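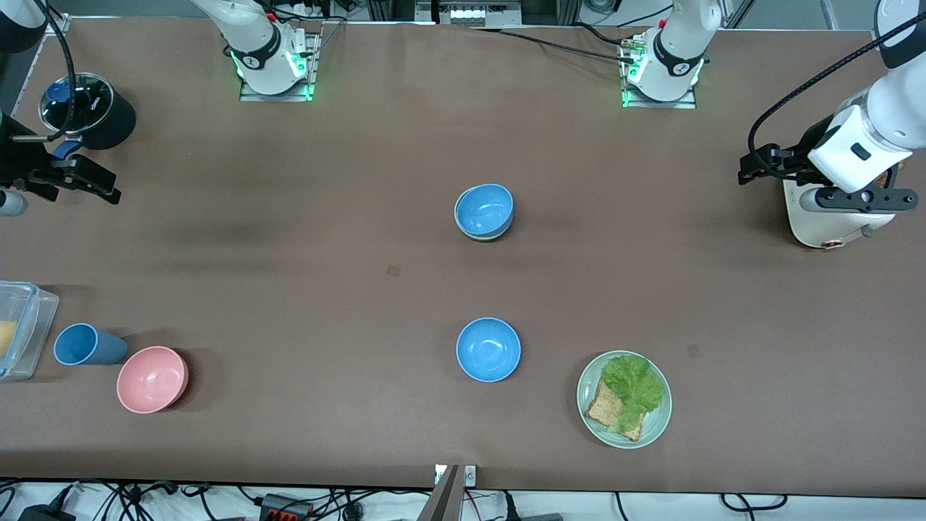
Drutell compares two grippers on table-clearing work

Drutell has started a side-by-side trial of two parallel grippers for its two-arm table station, the company said in August. The test uses ordinary tableware, including bowls, a plastic cup and a plate with toast and lettuce on it.

The first gripper is the one Drutell already uses, with black fingers. The second comes from Ivus and has a shorter stroke and softer pads. Each will go through 300 pick attempts on the same set of items, with the arms and the controller left unchanged.

"Bowls are the hard part," said Dilek Sezer, who runs the trial. "A tilted rim gives the fingers very little to hold, and a cup on its side can roll when you touch it."

Sezer's team logs drops, slips and the time taken for each pick. Food is scored separately. An attempt on the toast fails if the slice breaks or the lettuce ends up on the table.

Cable routing is also under review. Ataberk Tuncer, a technician on the project, said the cable at the wrist limits how far the gripper can turn, and the Ivus unit needs a different connector. Swapping grippers takes up to 5 minutes per arm.

Drutell plans to repeat the test with a second controller, made by Ansah, once the first round is complete.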